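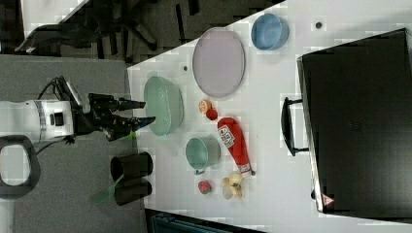

Do small labs need written rules before a robot arm shares a table with people? At Willport they do now, and the rules start applying on Wednesday.

I read the new bench code over coffee, and it's shorter than I feared! Loubna Zerouali, the safety lead, wrote most of it, and it covers any arm that picks up loose objects. Speed near a person is capped at 500 millimeters per second. Every session gets a log entry, and the stop button has to be within reach of whoever is running the arm - no walking across the room for it.

My favorite bit is the part on props. Toy food and dishes are fine for practice grasps, but each set needs a written list, so two teams can compare results without guessing.

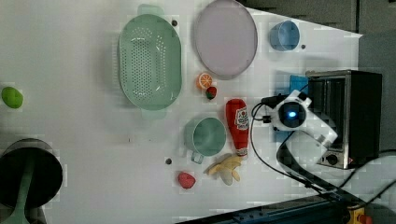 What changes for visitors

Guests have to stay outside the arm's reach unless it's powered down. Kinga Oláh from Memgate, who commented on the draft, wanted that rule tighter (she'd have everyone sign in too), and I can see her point. The code draws on 232 logged sessions, and Zerouali plans to look at it again in April.

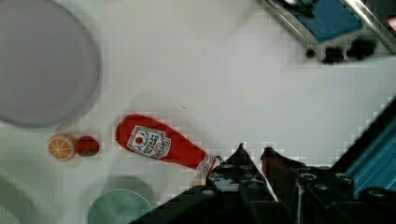 Gripper fingers at the cap of a toy ketchup bottle.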